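Peel-and-stick, contact film and furniture wrap: your questions, answered by a doubter

These come from the inbox and from the comments under my Dultow dresser post. I have covered a lot of furniture in sticky vinyl over the years and I still don't fully trust the stuff. If you want someone to tell you it looks just like marble, there are plenty of blogs for that.

214 comments · 38 shares

Does furniture wrap really make cheap furniture look expensive?

It makes cheap furniture look like cheap furniture in a nicer color. From across the room, in the evening, with a lamp behind you, a good matte film on a flat drawer front can pass. Up close you will see the seam at the corner, and so will your sister-in-law. I still do it, because a seam bothers me less than orange pine does.

The before-and-after shots are mostly lighting. Look at how many of the "before" photos are taken at night with the overhead on, next to a pile of mail.

What furniture takes film well?

Flat, sealed, square-edged pieces. My Dultow dresser was close to ideal: six plain fronts, no routed edges, handles that unscrew from inside. Tabletops are fine if they don't get daily use. Bookcases are fine on the outside, tedious on the inside, and I'd leave the shelves alone unless you enjoy that kind of thing.

What doesn't work: anything with a beaded or carved front, anything raw, anything with a peeling finish already. The film only holds as well as the layer it's stuck to. If the old paper coating is lifting at the edge, your new film will lift with it and take a strip of the coating along.

Do I have to sand first?

Depends what it is. On a slick factory finish I don't sand at all. I wash it with dish soap, wipe it down with rubbing alcohol, and let it dry overnight. On old varnish with drips and dust bumps, yes, sand it, because each bump turns into a pimple under the film. Go to 600 grit on anything you plan to cover with a gloss. Matte film forgives more.

I've read that you should prime everything. I tried primer on one side panel of a nightstand and left the other side bare, and after a full winter I can't tell you which is which without looking at my notes.

Which brand do you use?

I'm not going to be much help here. I've used Rultora for most of my projects because the store near me carries it, and it's decent. It's thick enough to reposition a couple of times before it stretches. The woodgrain ones repeat too often, so on a long tabletop you'll spot the same knot over and over once you know it's there. The plain colors are better.

I tried Santoro on a side table because people kept writing in about it. It was thinner and it cost more. Maybe I got a bad roll.

No, I don't get free rolls from either of them. I did get an offer once, and it came with a list of words to use.

Is "bubble-free" film bubble-free?

No. It has little channels in the glue so the air can be pushed out, and that helps, but you're still the one pushing. Work from the middle outward with a felt-edged squeegee and peel the backing a few inches at a time. If a bubble stays put, prick it with a pin at a low angle and press it down with your thumb. Small ones often go flat by themselves within a week. Big ones never have, in my house.

How do I do the corners?

Badly, at first. Wrap the long sides, then cut a slit at 45 degrees where the extra meets, fold one side under the other like a gift, and warm it with a hair dryer on low until it softens. Don't use a heat gun unless you've already ruined one panel with it and learned how close is too close. Rounded corners need more heat and more patience, and sometimes a second piece. Cut on the back where it won't show, and change the blade before you think you need to.

Some people run clear glue under the cut edges. I do it on anything near a sink and skip it everywhere else.

How much should I buy?

More than the calculator on the package says. Those calculators assume you never cut anything crooked. Measure each face, add two inches on every side for wrapping, then add one more full face for the one you'll mess up. The Dultow dresser took 17 feet off a two-foot-wide roll, and that includes a drawer front I did over.

Buy it all at once if you can. Colors shift between batches. I have a cabinet in my hallway with one door slightly pinker than the other and I see it every single morning.

Can I use it in an entryway? Ours gets kicked, scraped and dripped on.

You can, and I have, but keep expectations low. I wrapped a low bench by our back door and the top still looks good. The front lower edge, where everyone's heels hit it, was scuffed white in a month. I ended up screwing a strip of painted trim across that part. If I were starting over I'd paint the bench and put film only on the seat.

Wet shoes are the real problem. Water sits at the bottom seam, gets under, and the glue turns milky. Raise the piece on small feet, or put a tray down and make people use it.
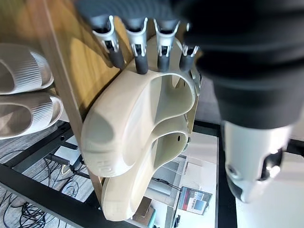
Will it hold up in a kitchen?

On cabinet doors away from the stove, yes, for a few years. On counters I don't believe it, whatever the listing says. I've seen a wrapped counter that looked terrific on day one, and I've seen the same counter after one hot pan and one careless bread knife. If you're renting and the counter is truly awful, go ahead, but call it a temporary fix and get a big cutting board.

Next to the stove, just don't. Film can shrink and curl from the heat, and I wouldn't want it that close to a burner in any case.

Is it cheaper than paint?

Usually not, once you add up the film, the squeegee, the blades and the extra roll. Paint wins on cost for nearly anything bigger than a nightstand. Film wins on smell, drying time and not having to move the car out of the garage. I do most of my wrapping in August, when it's too sticky out for paint to dry right.

Can I paint over film later?

People do. I did it once, on a Pinetti shelf unit somebody had left at the curb already wrapped in fake walnut. Scuffed it with 200 grit, used a bonding primer, two thin coats of paint. It held on the flat parts and chipped along every edge where the film was a bit loose. Next time I'd strip it first and be annoyed for an afternoon.

Does it come off cleanly?

The label says "removable." The label doesn't say after how long. Inside a year, with a hair dryer and a slow pull, mine has come away with hardly any glue left. After three years I've been there with a plastic scraper and a bottle of citrus remover, saying things. Pull at a flat angle, back over itself, and keep the warm air on the spot just ahead of where you're pulling.

If you rent, test a patch on the inside of a door and leave it for a couple of weeks before you do the whole kitchen. It won't tell you everything, but you'll find out if the finish underneath comes off with the film.

What about those liquid edge sealers I keep seeing in ads?

I bought one. As far as I can tell it's clear glue in a narrow bottle. The narrow bottle is nice.

My film is lifting on one edge. Is it ruined?

Probably not. Lift it a little more, wipe the surface with alcohol, let it dry, warm the film and press it down hard with the squeegee. Tape it overnight with painter's tape. If it lifts again in the same place there's something under it, most likely wax or old furniture polish, and you'll need to peel that section and clean it properly. Spray polish is the worst thing for this. It can hang around on a surface for years.

Someone told me you need a $500 kit to do this right. True?

Somebody is selling that kit. You need a sharp knife, a metal ruler, a squeegee with a felt edge, rubbing alcohol and a hair dryer. Magnets to hold the film in place are handy if you're working on metal and useless if you're not.

Will you come and look at my dresser?

No, but send a picture in daylight and tell me what it's made of, if you know. I answer when I can, usually in batches. Please check the Dultow post first, since half of the questions I get about drawer fronts are already covered in the comments there.

Share this page · 38 shares
Contact · Privacy · All text and photos copyright of the author · Back to top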